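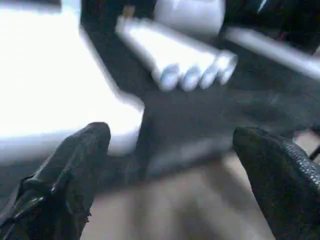
Drollthorpe Robot Open Day: your questions, answered by me

Hi! I'm Ghazala Ghauri, and I look after visits at the Vestura workshop in Ornley. My inbox filled up after the last open day (133 of you came through the door, and I think every one of you had a follow-up), so I've put the ones I get most often on one page. Last updated 18/12/2022. If yours isn't covered, write to me and I'll add it.

THE DEMONSTRATIONS

What will I see?

Robot arms doing fiddly work with ordinary stuff. People sometimes show up hoping for backflips, and I'm sorry, we don't have backflips! What we do have is arms picking things up, holding them, turning them and trying to put them somewhere useful. Plastic chairs, tubes, bits of folded sheet material. It sounds dull written down and then you find you've been standing there for half an hour.

Is it a show or is it real work?

Real work. The team keeps going with whatever they had planned, and you get to stand and watch it. That means there are stretches where an arm is parked and two people are frowning at a laptop. I used to apologize for those bits, but plenty of visitors tell me they liked overhearing the conversation, so now I just let it happen.

Why is everything so slow?

I asked this on my first day too! Part of it is safety and part of it is that gripping is hard. Take a tube. If the fingers squeeze too lightly it slides, and if they close a bit off center it wants to swing away from wherever you meant it to go. You and I sort that out with our fingertips without thinking.
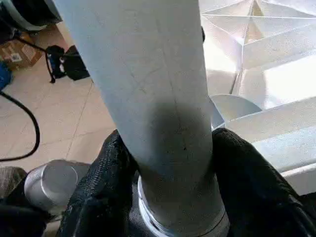

And a tube is one of the kinder shapes, to be fair. It's the same all the way around, so there are lots of good places to grab it. The thin folded pieces are much worse, with all those creases and edges, and you can push one out of shape just by being a little too keen. If you see an arm creep up to something like that and then stop, please don't groan (my nephew groaned, very loudly). Stopping is often what it's supposed to do.

What are the fingers covered with?

Depends which arm you're looking at. Some have black fingers with a textured surface, others are plain white. The textured ones help with grip. There are a few spare pads on the welcome table that you can squeeze and drag across things, and I'd encourage you to, they feel a bit odd.

Is a person driving the arms or do they do it by themselves?

Both, at different times. In some sessions an operator guides the arms by hand from a station off to one side, and in others the arms run on their own while somebody keeps a hand near the stop button. There's a sign on the stand saying which one you're getting. If the sign is wrong, blame me, I'm the one who's meant to flip it over.

Can I ask the operators questions while they work?

When the arms are parked, yes, please do. When they're moving, hang on to your question or tell it to me and I'll pass it along.

Do the robots ever drop things?

Oh, all the time. Most of what we hand them can take a fall. If something rolls over to your side of the rope, leave it where it is and wave at a staff member.

Will I see what the robot sees?

We have a screen next to the stand that shows the view from the little camera down by the gripper. Fair warning, it gets pretty swimmy when the arm moves fast, and a few people have had to look away. The view is very close up, so a tray or a bottle-sized object can fill most of the screen and you'll lose track of what you're looking at. I still do.
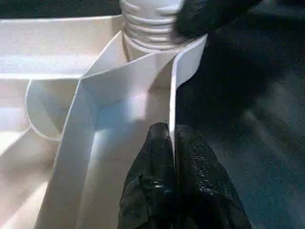 Can my kids have a turn?

Yes, on the small practice arm, ages 4 and up. The big arms are look-only for everybody, grown-ups included. Turns on the practice arm last 2 minutes, and I do run a timer, and I have been called mean for it.

What's with the chairs?

I get this one a lot, mostly from people who saw the flyer. A chair is a great test for two arms. It's wide, it has legs sticking out all over the place, and one hand on its own doesn't control it very well. So one gripper takes the edge of the seat, the other takes hold down by a leg, and they have to agree on what happens next. We work with it upside down on a table with black plastic over it, so the legs are up in the air and everyone can see where the grippers are. No, you can't buy one from us. They're regular white plastic chairs!

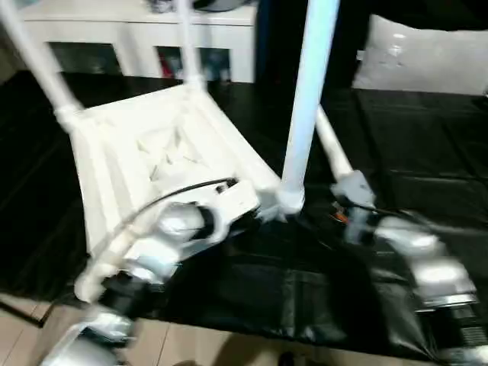 GETTING HERE AND BEING HERE

Where do I go?

Steinarsdóttir Building, Ornley, room 2152. Come in by the side entrance and take the stairs or the elevator up. The room numbers jump around on that floor, so if you hit a dead end with a coffee machine, turn back and go left.

Do I need a ticket?

It's free, but please book. The room gets tight and I'd hate to send you home.

Can I take photos?

Sure, no flash though. And ask first if there's a person in your shot.

Is it loud?

Not very. You'll hear motors whirring and the odd clunk. The quietest time is right when we open, so if you or your child finds noise hard going, book that slot and drop me a line so I know to look out for you.

Can I bring a school group?

Yes! Email me well ahead, ideally before the end of December for a spring visit, and tell me how many are coming and whether anyone needs a seat.

Related pages
Book a place at the next open day
Accessibility at the Steinarsdóttir Building
School and club visits
Parking in Ornley
Meet the Vestura team
Drollthorpe mailing list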